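Can a Machine Tidy Up Yet? A Talk With an Engineer at Trilum

Trilum has spent two years on software for robots that clean offices. The engineer who runs its chores group spoke to us on Thursday and asked that we leave names out. The first question was the obvious one: can a machine put a desk in order?

"Some of it," the engineer said. "Picking up a marker is fine on a good day. Standing it in a narrow compartment next to other things is where we lose time. A person does two at once, one in each hand, and thinks about lunch."

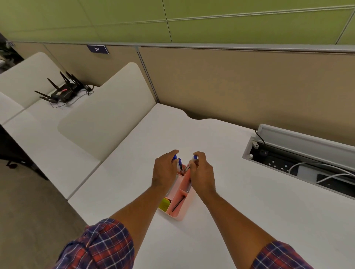 The floor is harder

The group keeps a list of 131 small office jobs. Its best machine does 16 of them well enough to leave alone, and most of those involve hard objects on flat surfaces. Picking up paper scraps isn't among them.

"Torn paper has no fixed shape," the engineer said. "One piece is flat, the next is crumpled, and there's a pen lying in with them. The pen goes back on the desk and the paper goes in the trash. You have to know that before you close your fingers."

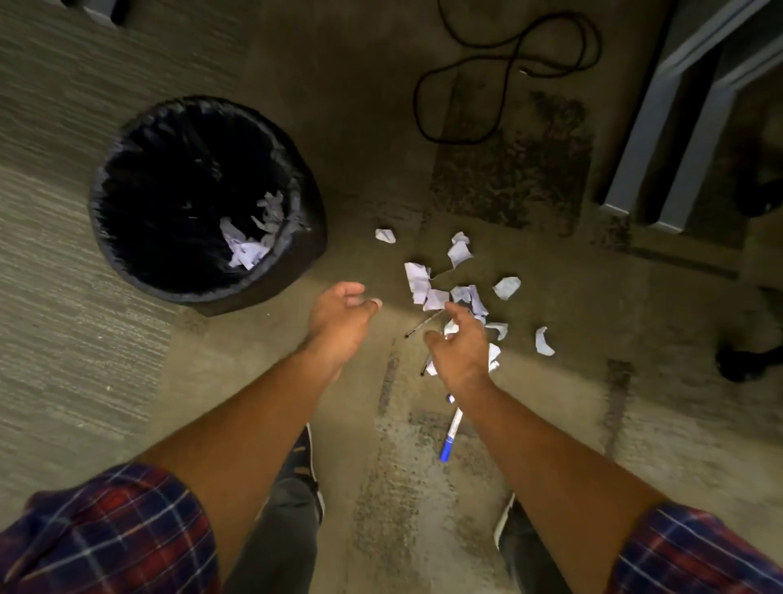

ON THE JOB: CUSTOMERS

Després, a chain of stationery stores, tried the system in its Weltitz branch in July. The staff liked it for straightening shelves. They went back to picking up litter by hand after the first week.

"That was fair," the engineer said. "It was slow, and it stopped whenever a cable was on the floor. Cables still bother us."

Tearing up a sheet before throwing it out is another job that stays with people. Both hands have to pull, and the paper gives way when it wants to.

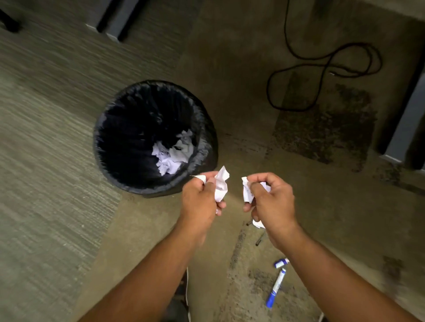

The group made 1,864 attempts at that one job in its Divitz lab and got a clean result in nearly a third. The engineer would not give a date for a product – "ask me when it can do a whole room" – but expects desks to come first and floors a good while later.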